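The red foam shape board, after 14 months

I said in June that I would write something about the foam shape board once we had used it long enough to have an opinion. It has now been with us for 14 months and two kids, so I think that counts.

For anyone new, I look after my own son and my neighbor Bimla Mittal's daughter four mornings a week. Bimla found the board at a school supply closeout and paid for half of it. It was sold under the name Irden. I have not been able to find it for sale since, and the two emails I sent to the seller came back. A few of you have asked where to get one and I don't have an answer. Zisden makes something close to it in blue, but with fewer shapes, and I haven't handled it.

What it is

It's a thick slab of foam with holes cut into the top and pieces that go in the holes. We had a wooden puzzle before this, a Thaler one with farm animals, and it was fine except for the noise. My son likes to drop things. The foam makes almost no sound when a piece goes in or when the whole board goes on the floor, and with a baby asleep in the next room that mattered more to me than anything printed on the package.

The holes come in rows. There is a hexagon, a star, an arch, a big circle, and a big square, and then there are the spots that have more than one small hole grouped together. One has three little circles in a triangle. Another has two small squares next to each other. Those grouped spots took both kids much longer than the single ones. My son would get one piece in and decide he was finished with that spot.

The cylinder came out as the clear favorite, so that is the one I hand over first when somebody is in a bad mood. It's yellow and easy to grab, and it stands up on its own.
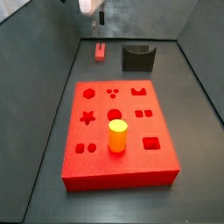
How we use it

I don't put out every piece at once. I did that the first week and most of them went under the couch. Now I start with one piece, let them find a place for it, and add another when they ask. On a good morning we get through the board in the time it takes me to drink a cup of coffee. On a bad morning we do the star twice and move on to something else.

The star is harder than I expected. It has to be turned just right, and Bimla's daughter used to push on it with her whole hand and then throw it. What helped was having her run a finger around the inside of the hole first. I got that from Settimio Dal Bello, who taught kindergarten at our school for years before he retired. He told me to leave the words out of it for a while and let them feel the corners. We added the names later. She says "hexagon" very well now and "square" hardly at all.

We keep the board at the table. On the rug the foam picks up every hair and crumb in the house.

Cleaning

I wipe it with a damp cloth and a drop of dish soap and stand it on its side by the window. The top dries fast. The holes do not, and if you put the pieces back too soon they stick. An old toothbrush gets the crumbs out of the corners of the small squares. I tried the hand vacuum once and it pulled at the surface, so I stopped.

Don't put it in the dishwasher. I didn't, but my sister did with a foam mat and it came out curled.

Wear

The edges of the star on our board have softened a little, and there is a set of tooth marks on one side that I can't pin on either child. Everything still fits.

Storage

The pieces live in a zip bag inside a Nosia bin, with the board on top. The lid doesn't close all the way and I have stopped trying. If I find a flatter bin I'll add it to this post.

Next time I'll go through the lacing cards, which I have less to say about.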